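Where Does Marble Come From?

Marble is a kind of rock. People have used it for a very long time to make statues, floors, stairs and fireplaces. It can be white, grey, black, green or pink, and it often has thin wavy lines running through it. Those lines are called veins.

On this page you can read how marble is made inside the Earth, how it is taken out of the ground, and how to tell it apart from other rocks. Words marked with a star are explained in the word list at the end.

It starts in the sea

Most marble began as shells and mud at the bottom of a warm, shallow sea.

Many sea animals, such as clams, snails and corals, build hard parts out of a mineral* called calcite, or out of one very much like it. They get what they need to make it from the water around them. When the animals die, their shells and skeletons sink to the sea floor. Waves break many of them into small bits. Over a very long time the bits pile up in layers.

The layers at the top press down on the layers underneath. Water moving through the bits leaves more calcite behind, and this works like glue. In the end the layers turn into a solid rock called limestone.

If you look closely at a piece of limestone, you may find whole shells in it. These are fossils. Limestone is common in both Canada and Australia, and you might have walked on it without knowing. The big flat stones in some garden paths are limestone.

Heat and squeezing

Limestone can stay limestone for hundreds of millions of years. To become marble, it has to be heated and usually squeezed as well.

This can happen when two pieces of the Earth's crust push into each other and make mountains. Some of the rock goes up, and some of it is forced down deep, where it is much hotter. It can also happen when magma* rises from below and stops near a bed of limestone. The magma bakes the limestone next to it.

The limestone does not melt. It stays solid, but the tiny grains of calcite inside it slowly change shape and grow. They grow into each other until they fit together tightly like the pieces of a jigsaw puzzle. The old shells disappear, and so do most of the fossils. The rock is now marble.

A rock that has been changed like this is called a metamorphic rock. You say it "met-a-MOR-fik". The word comes from Greek and has to do with changing shape. A caterpillar turning into a butterfly goes through metamorphosis, which is nearly the same word.

Slate is a metamorphic rock too. It starts out as mud that has hardened into a rock called shale. Quartzite is another one, and it starts out as sandstone.

Why marble has colours and veins

Marble made from very pure limestone is white. Calcite has no colour of its own, and a lot of small calcite grains packed together look white, in the same way that a pile of sugar does.

Most limestone is not pure. It has clay, sand or other minerals mixed in. When the rock is heated and squeezed, these get heated and squeezed too, and they give the marble its colours.

Iron can make marble pink, red, yellow or brown.
Carbon, from the remains of living things, can make it grey or black.
A mineral called serpentine can make it green.

The lines in marble can form in two ways. Sometimes the limestone had thin layers of clay in it, and these were bent and stretched while the rock was being squeezed. Other times the rock cracked, water carried minerals into the cracks, and the minerals stayed there and filled them up. A crack filled with white calcite looks like a white line across darker stone.

No two pieces of marble have exactly the same veins. But slabs cut one after another from the same block look very much alike, because the saw has gone through the same veins each time. Builders sometimes open two of these slabs side by side like the pages of a book, so that the pattern on one side is the mirror image of the pattern on the other. This is called book-matching.

Real marble and marble patterns

People like the look of marble so much that they copy it. A marble pattern can be printed on paper or plastic, or painted onto wood or plaster. Some floor tiles are made of baked clay with a marble pattern on top. The walls of old theatres and churches were sometimes painted this way by artists who used feathers and thin brushes to make the veins.

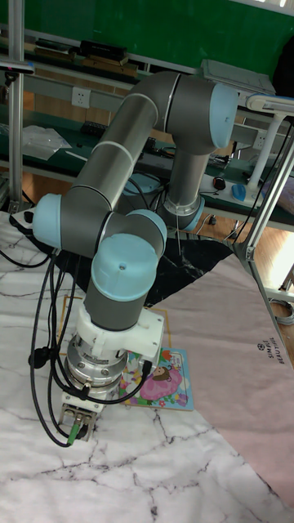
A tabletop with a marble pattern.

It can be hard to know from a picture whether something is stone or a copy. When you are close to it, there are some things you can check.

Touch it. Stone usually feels cool, because it draws the heat out of your hand quickly. Plastic and wood feel warmer.

Look at the edge. In real marble the veins go right through the stone, so a line on the top carries on down the side. If the pattern stops at the edge, it is probably printed.

Look for repeats. A printed pattern is often used over and over. If you find the same squiggle in two places on a floor, you have probably found a copy.

Getting marble out of the ground

The place where stone is dug out is called a quarry. Many marble quarries are cut into the sides of mountains, and they look like giant white steps. A few are underground.

Workers long ago split the stone by hand. They cut a row of holes or slots in the rock and hammered wedges into them until the rock cracked along the row. In some places they used wooden wedges and poured water on them. The wood swelled up and pushed the stone apart. A block was then let down the mountain on a wooden sled, held back by ropes. It was slow and dangerous work.

Today most marble is cut with a diamond wire saw. This is a long loop of steel cable with small beads on it, and the beads have tiny bits of diamond in them. First the workers drill two holes that meet inside the rock. They thread the cable through the holes, join its ends and hook it to a machine that pulls it round and round. The cable cuts through the marble a bit like a wire going through cheese, only much more slowly. Water is sprayed on it the whole time to keep it cool and wash away the dust.

Rosine Brunet worked at the Doucet quarry for 18 years. She says that the sound is the first thing new workers have to learn.

"You listen to the wire," she says. "When it is cutting well it makes an even hum. If the sound changes, you stop and have a look. We also listen to the stone. You tap a block with a hammer and a good one rings. If there is a crack inside, it goes thud."

A block from Doucet can weigh 20 tonnes. That is heavier than three African elephants. The blocks leave on flat trucks, one block to a truck, and the drivers go down the hill in low gear.

From block to slab

At the stone yard, the block is cut into slabs by a saw with many blades side by side, a bit like a bread slicer. Then each slab is polished. The polishing machine rubs the stone with rough pads first and then with smoother and smoother ones. No shine has to be painted on. The surface becomes so smooth that it reflects light.

Broken pieces are used as well. Small chips can be mixed with cement to make a floor called terrazzo. Marble can also be ground into a fine white powder. The powder goes into paint, paper and some kinds of toothpaste.

Why sculptors like it

Marble is quite soft for a rock. A steel knife will scratch it, and a sharp chisel can shape it into curls of hair or folds of cloth. Granite is much harder and takes far longer to carve.

Light also goes a little way into white marble before it bounces back out. Skin does the same thing. This is one reason a marble face can look so much like a real one.

What marble doesn't like

Calcite reacts with acid. Lemon juice, vinegar and even tomato sauce can leave dull spots on polished marble if they are not wiped up. Rain is slightly acidic too, and smoke from cars and factories can make it more so. Statues that have stood outside in cities for a long time may have lost their noses, fingers or fine details this way. Some of them have been moved into museums, and a copy stands in the old place.

Try it: the vinegar test

Geologists* use weak acid to find out whether a rock has calcite in it. You can do nearly the same thing with vinegar. Ask an adult to help you, and don't try it on a bench, a floor or anything else that belongs to the house.

You will need:
a few small stones from outside
a piece of clean eggshell
white vinegar
an eye dropper or a teaspoon
a plate
a magnifying glass, if you have one

Put the stones and the eggshell on the plate. Put a few drops of vinegar on each one. Watch closely for a minute or two.

The eggshell should fizz, because it is made mostly of calcite. A stone that fizzes probably has calcite in it as well. It could be limestone or marble. The bubbles are carbon dioxide, the same gas that is in fizzy drinks. Some stones fizz so little that you need the magnifying glass to see it. Scratching the stone with a nail first makes some powder, and powder fizzes more easily.

Rinse everything with water when you have finished.

What about the marbles you play with?

Most of those are glass. Toy marbles got their name because some of the early ones really were made of marble. Others were made of clay. Coloured glass ones became common later, when machines could make a lot of them cheaply.

Word list

Geologist: a person who studies rocks and how the Earth is made.
Magma: hot melted rock under the ground. When it comes out of a volcano it is called lava.
Mineral: a natural solid material that rocks are made of. Calcite and quartz are minerals. Salt is one too.

Text: Siamak Farahani
Last updated: Jun 17, 2018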